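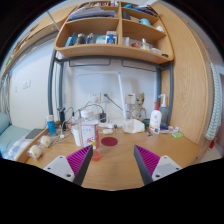

Ticket 491: Temperature readings jump when the relay board is on
Product: Arkside 12-bit data logger, four analog inputs
Opened: 7/15/25
Reported by: Idalina Quintela
Assigned to: Robel Kahsay
Status: Closed (wiring), documentation change pending

Original report

I have two Arkside loggers on a curing oven. Channel 1 reads a thermistor in a plain divider, 10k fixed resistor on top, 10k thermistor on the bottom, fed from the logger's 5 V reference pin. Channels 2 and 3 are other thermistors, same arrangement. Channel 4 is unconnected.

With the oven idle, channel 1 is steady to within a count or two and I have no complaints about life. When the relay board comes on, channel 1 climbs by 30 counts and stays there until the relays drop out. Channels 2 and 3 do the same, give or take. According to the logger, my oven cools down by a degree or so at the exact moment I start heating it. I would like to patent this.

Firmware is current. I have power cycled it. I have power cycled it again, because I know you will ask.

Idalina Quintela

Reply 1, Robel Kahsay

Hi Idalina,

I was going to ask, so thank you. A few other things I need:

What powers the relay board, and where does its ground go?
How long are the thermistor leads?
Does the shift appear all at once or drift in over a few seconds?
What does channel 4 read while all this is going on?

If you can, please also short channel 1 to the AGND terminal right at the logger, with the thermistor disconnected, and run the relays. A shorted input ought to read zero or very near it, and if it reads something else we have learned a lot for the price of a piece of wire.

Robel

Reply 2, Idalina Quintela

The relay board and the logger share a 12 V supply. The relay board ground goes to the logger's ground terminal, the one marked GND. It was right there.

Thermistor leads are 7 feet, untwisted. The thermistor returns are bundled together and go to a terminal strip, and one wire goes from the strip to the supply's negative post.

The shift is instant. Up with the relays, down with the relays.

Channel 4 reads whatever it likes. It was 2210 when I looked, then it was 1874, then I stopped looking.

Channel 1 shorted to AGND: reads 0 with relays off. Reads 0 with relays on. So the logger is innocent, and I am now less cheerful than when I wrote the first message.

Reply 3, Robel Kahsay

The logger is innocent in this one narrow matter. We'll get to its other crimes.

Channel 4 is floating, so ignore it. An open input on this converter picks up whatever was on the multiplexer last, plus the building. If it bothers you, tie it to AGND.

Now the 30 counts. Reference is 5 V and the converter has 4096 steps, so one count is 1.22 mV. Thirty of them is 36.6 mV. I think that voltage is real and the converter is reporting it faithfully. Your relay current is coming back to the supply through the logger's GND terminal and then down the wire that joins the logger to the supply. Any resistance in that wire makes a voltage. The logger measures everything from its own ground, and the bottoms of your thermistors are tied to the supply's post, so the two "grounds" disagree whenever the relays pull current.

One thing doesn't fit. If the logger's ground is lifted above the supply post, I'd expect your thermistor readings to go down, and you say they go up. Can you put a meter between AGND and the terminal strip, black lead on AGND, relays on? Please give me the sign as well as the number.

Robel

Reply 4, Idalina Quintela

Black lead on AGND, red lead on the terminal strip, relays on: plus 60 mV. Relays off: zero.

So the strip is the one that's up in the air. I went and followed the wires by hand, with a flashlight, the way I should have done before writing in. The relay board has a second ground wire. Temitope Okeke, who built the panel before moving to our other site, ran it to the terminal strip. It's the same color as everything else. The relay current is going mostly down my thermistor return.

Also, you predicted 36.6 and I measured 60. I'm not complaining, I'd just like to know which of us is bad at arithmetic.

Reply 5, Robel Kahsay

Neither, happily. The divider is to blame. The top of it is held at the reference and only the bottom is being lifted. With 10k over 10k, the middle moves by half of what the bottom moves. So 60 mV at the strip is 30 mV at the input, and that's between 24 and 25 counts with the thermistor at exactly 10k. If the oven is a bit cool and your thermistor is sitting higher than 10k, less of the lift is lost. You'd need it at a bit under 16k to get all the way to 30 counts. What was it sitting at?

Reply 6, Idalina Quintela

Idle reading before relays was 2503. You do it, I've had a long afternoon.

Reply 7, Robel Kahsay

2503 out of 4096 is 0.611 of the reference, so the thermistor is at 15.7k. Lift of 60 mV times 0.611 is 36.7 mV, and that's 30 counts. I've printed this out and shown it to people who did not ask.

The fix:

1. Take the second relay ground wire off the terminal strip and put it straight on the supply's negative post.
2. Take the first relay ground wire off the logger's GND terminal and put it on the same post.
3. Disconnect the strip from the supply post. Run the strip to AGND on the logger and nowhere else.
4. Leave the logger's own GND wire to the supply as it is. It's now carrying only the logger's current, which is small and steady.
5. Tie channel 4 to AGND.
6. While you're in there, twist each thermistor pair.

Power everything off before you start. Do step 3 after steps 1 and 2. If the relay return is still on the strip when the strip goes to AGND, all of that current will go through the logger's analog ground track, and that's a different ticket with a repair charge on it.

Robel

Reply 8, Idalina Quintela

Done, in your order. Relays off, channel 1 reads 2503. Relays on, channel 1 reads 2503, then 2504, then 2503. Meter between AGND and the strip shows zero either way.

The second logger was wired the same way, so I did that too. Channel 2 on that one still jumps by 7 counts for a moment when a relay lets go, then comes right back. I can live with it but I'd prefer not to.

Reply 9, Robel Kahsay

A short jump as a relay releases is most likely the coil. Do the relays have diodes across the coils? If the board is a Taston it should have them fitted. Some older ones left the positions empty.

On the logger side you can add a 100 nF capacitor from the channel input to AGND, right at the terminals. Against your divider that gives a time constant of well under a millisecond, and the oven won't notice. Then turn on averaging in the channel menu and set it to 16 samples. Please don't use averaging by itself as the cure. It would have done nothing at all for the first problem, because the average of a wrong number that never changes is that same wrong number, displayed with more confidence.

Reply 10, Idalina Quintela

It is a Taston board, and three of the four diode positions are empty. I now own a bag of diodes. Fitted those plus the capacitor on channel 2. The jump is down to one count, and I can't tell it from the ordinary flicker.

Please close this. Could somebody also change the quick start sheet? It says "connect ground" and shows one symbol for GND and AGND both. I followed it to the letter.

Internal note, Hilde Kramer

Confirmed, the drawing on page 2 uses the same symbol for both terminals. Rakiya Edet raised it in February under the Omoregie wiring review and it was marked low priority. It's now marked medium. New drawing will show AGND with its own symbol and a line saying that sensor returns go there and load returns do not.

Also adding the "short the input to AGND" test to the first reply template, ahead of the power cycle question.

Internal note, Robel Kahsay

Fendolus sells the same logger under its own label with the same sheet folded up in the box. Somebody should send them the new drawing when it's ready. I've put my name against it for now.

Resolution code: customer wiring / unclear documentation
Parts replaced: none
Ticket closed by: Robel Kahsay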